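PRESS RELEASE
For immediate use
25 May 2018

Te Moana opens its doors in Humwood, and your old make-up bag is invited

Well, we've got the keys! After more months of paperwork than I care to remember, I can finally tell you that Te Moana, the little beauty swap and refill shop we've been banging on about since last summer, is opening on the high street in Humwood. We're in the old wool shop, next to the bakery, with the green door. The sign isn't up yet but the kettle is on and the shelves are mostly straight.

If you've come across us before it was probably at the Zimville market, where we ran a table once a month with refill jars, soap bars and a big box for unwanted bits. We never expected it to get so busy. Last year we took in 2,284 empty pots, tubes and compacts across that one wobbly table, and I carried a fair few of them home on the bus. Having a proper shop with a proper back room feels very grand.

So how does it work? You bring in your clean empties and we sort them, and whatever can be refilled gets refilled. Moisturiser, cleanser, hand cream and shampoo are all sold by weight, so you pay for what goes in your jar and nothing else. Small jars start at £3. If you haven't got a jar, we've got plenty (please take them, the cupboard door won't shut).

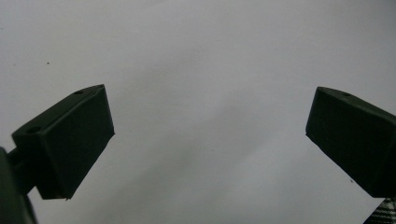
One of our market regulars wanted to know whether she could still bring things that came from the supermarket, as she'd been told at another place that only their own brand counted. She also said she hoped we wouldn't go all posh on her now we had a shop, and that if the lavender hand cream disappeared she would be writing a letter.

Yes to the supermarket pots, any make at all, as long as they're rinsed out. And the lavender is staying. I make it in the same pan as I always did and I've just bought a second pan so we don't run out by lunchtime. As for posh, we've spent £245 on paint and that was the whole decorating budget, so I think we're safe there.

The other thing people keep asking about is classes. We're starting these in July, on the first floor, with 15 places at each one. The first is a soap-making evening, then a session on reading ingredient lists without getting a headache, and then one on looking after the things you already own. Each class costs the same as it did at the market hall and includes tea and cake from next door. Under-16s are very welcome if they bring a grown-up along.
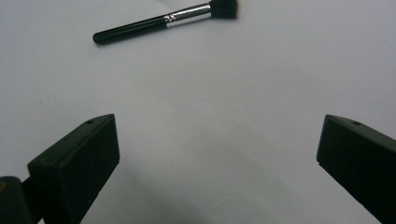

I'm most excited about that last class, because it's the one I'd have loved when I was starting out. We throw such a lot away because it looks tired, when a bit of a wash would sort it out. Make-up brushes are the classic. A black-handled one with a silver metal collar can go on for years if you clean it gently with mild soap, keep the water away from that collar (it's where the glue is) and dry it flat on a towel. Don't stand it upright while it's damp and please don't put it on the radiator! We'll do sponges, tweezers and hairbrushes too, so bring whatever's lurking in your bathroom drawer.

A quick word on the products themselves. Our cleanser, shampoo and shower gel come from Unero, a family firm two valleys over who deliver in big drums and take the drums back again. They've been lovely to deal with and they've agreed to make us an unscented version of the cleanser, which should be in by the time the classes start. Everything else is made by us in the back kitchen in small batches. If something sells out it'll usually be back within the week, and you can leave your name in the book by the till.

We also have a swap shelf. That's for unopened things only, please: the bath sets from your auntie, the shade of lipstick that looked different in the shop. Leave one, take one, no money involved. Anything that sits there too long gets passed on to the women's refuge in Zimville, who tell us toiletries are always useful.

We'll be open from ten until five, with a late evening once a month for the classes. There's a step at the front door, but the side entrance on the lane is level and has a bell. Dogs are fine downstairs. Bikes can go in the yard.

Local papers, bloggers and anyone else who fancies a nosy before we open are very welcome to pop by. Just ring the shop first so I can move the boxes.

Notes for editors

Te Moana is an independent shop and refill business based in Humwood. It began as a monthly stall at the Zimville market. Class bookings are taken in person or by phone, and a full list of refill prices is available from the shop on request.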